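March 2025

Slept badly again because of the rain on the skylight. I got up before six and made tea, and then I did not want to sit, so I started with the kitchen boxes that are still standing since the move from Weltdale. I have lived here long enough that the boxes should be gone. My sister would say it is a sickness. I say I am slow.

The box on top was the one with pans. I had written on it "pans + various", and the various was mostly newspaper, one egg timer, and the lid of a pot I don't own anymore. I kept the lid for one hour and then I put it in the bag for the Grultar shop, where they take everything and sell it for 2 dollars.

My question for the whole week is which frying pan stays. The drawer under the stove is narrow and I promised myself one big pan and one small. I have the heavy iron one from my aunt, which I love and never use, and the black nonstick one, which I don't love and use every morning. It is not a fair contest. The iron one wants to be oiled and thanked. The black one wants nothing.

In the afternoon I cleared the light table completely, to see how it looks with only the mat on it. I like it much more than I expected. The wood is so pale that the gray in the mat becomes almost blue in the evening, or maybe it is my lamp. 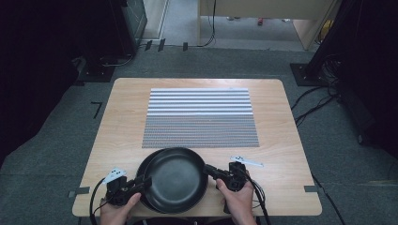 Photo: own archive

I am still not decided about the mat. The striped part, white and gray, is cheerful, and the other part with the small mesh is calmer, and together they look like two mats which had an argument. But it lies flat, and the rounded corners of the table are friendly to it. I looked at the cork ones in the Dreßler catalog and they cost more than I spend on food in a week. So the mat stays until May at least, and then I will see.

Eggs for dinner, two, with the old bread. I burned the butter a little because I was reading the letter from the Rimitham housing office at the same time. They write that the heating costs for the building were calculated wrong and everybody gets money back, in my case 142 dollars. I read it three times to be sure that I am not the one who must pay. With official English I am always careful, one small word and everything is the opposite.

I thought first about a proper shelf for the pans, with hooks. Then I thought about shoes. Then I put the letter in the drawer with the batteries so I don't think about it before the money is really there.

Still to do: the two boxes with books, the curtain in the hall (too long, I must sew it or buy the tape which you iron), and the iron pan - I must ask my sister if she wants it. If she says yes I will probably be sad and keep it anyway.

My back hurts on the left side. The rain stopped around nine and now I hear only the refrigerator. I should descale the kettle tomorrow.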